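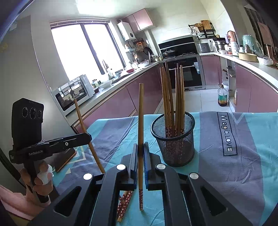

*Slide 1 (title). Wooden chopsticks, handles down in a wire-mesh cup.*

**Drying and storage of wooden utensils in shared kitchens**
Jolán Antal, Vistthorpe, 17 April 2019

Leave the title up until the doors close. Say the talk covers drying and storage only. Detergents get one slide. Food safety rules differ by county and are not covered.

**Slide 2. Scope**

- Spoons, spatulas, chopsticks, small boards. No butcher blocks.
- Data from the Vistthorpe survey: 11 kitchens, 3664 pieces inspected by hand over one June.
- Every piece sorted as sound, raised grain, cracked, or stained. A piece with more than one fault was logged under the worst one, so stains are undercounted. Say this before the chart comes up.

**Slide 3. How wood takes up water**

Two routes. Liquid water goes in fast through the end grain, along the open cell ends. Vapor goes in slowly through every face.

Define fiber saturation point: cell walls full, cell cavities empty. Below it, the wood shrinks as it loses water. Above it, losing water does not change the size much. Most of the audience will have heard the term. Don't spend more than a minute.

Point to the diagram on the left. Shrinkage around the growth rings is larger than shrinkage across them, and shrinkage along the length is small enough to ignore in a utensil. A round handle therefore dries slightly oval. A wide spatula blade cups.

Bamboo is a grass and has no rings. It gets its own line in the table on slide 5. Somebody will ask about this early; answer it there.

**Slide 4. What a wash cycle does**

Surface reaches wash temperature in the first rinse. Core lags. Outer layer swells against a core that has not changed, and is squeezed. On drying the order reverses: the outer layer shrinks first and goes into tension. Cracks start at this stage, usually at the end grain.

The heated dry on the Boros machines is where we saw the steepest change in surface moisture. Skipping the heated dry and opening the door was enough to bring it down. (Boros was the only make in the survey. No comparison with others is possible.)

**Slide 5. Fault table**

Read the column headings aloud, the type is small.

- Cracks: mostly at the end grain, mostly on thick pieces.
- Raised grain: mostly on thin pieces, mostly softer species.
- Stains: follow contact points. Bottom of a cup, rim of a tray, anywhere two pieces touch.
- Bamboo: splits along the length when it fails. Few stains in the outer skin, more where the skin has been cut away.

Painted or lacquered handles hold up well on the sides. The weak point is the line where the coating stops. Water gets under the edge and the coating lifts from there.

**Slide 6. Coatings**

Oil slows liquid water and has little effect on vapor. A film finish slows both until it is broken, then it holds water in at the break.

We tested one product, Prollorov, on spoons only. It lasted longer than plain mineral oil before water stopped beading. I have no data on it for thin stock and will not guess.

Recoating interval: go by the bead test. Do not give a number of weeks if asked.

**Slide 7. Storage shape**

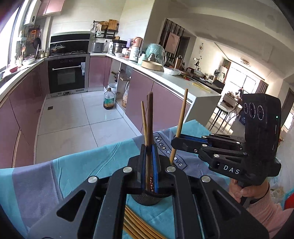

*Slide 7. Thick dark, thin bamboo and light wooden chopsticks, with loose ones lying together below a ribbed holder.*

Three variables for any holder: open area of the wall, drainage at the base, and packing density.

Solid wall, closed base is the worst case. Whatever runs down the piece collects at the end grain and stays there. An open wall helps the lower third of the piece. An open base helps more than an open wall. If a kitchen can change only one thing, change the base.

Flat storage: a single layer on a rack dries evenly. A bundle does not. The inner pieces share contact lines along their full length and dry last. Rule given to the kitchens was to air pieces apart for 30 minutes before bundling or putting them in a drawer.

Mixed thickness in one holder is common. Thin pieces are ready well before thick ones, and staff judge by touching the thin ones. Test the thickest piece.

**Slide 8. Pladenness trial**

Only 2 kitchens changed holders partway, both at the Pladenness site. Fewer new stains after the change. No visible effect on cracking, as expected, given that cracking comes from the dry cycle.

Sample too small for a significance test. Keep the chart up long enough for people to see the error bars.

**Slide 9. Recommendations**

1. No heated dry for wood.
2. Shake off, then air apart.
3. Open base on every upright holder.
4. Retire anything cracked at the end grain. Sanding does not reach the bottom of a crack.

**Questions to expect**

*Handles up or down?* We did not test it. Hygiene guidance and drying may point in opposite directions.

*Does boiling help?* Not for shape. It pushes the piece through the same swelling cycle as the machine.

*Microwave drying?* Uneven heating, scorching in the core. No.

*Raw data?* Inspection sheets are on the shared drive. Column F is mislabeled "finish" and should read "fault."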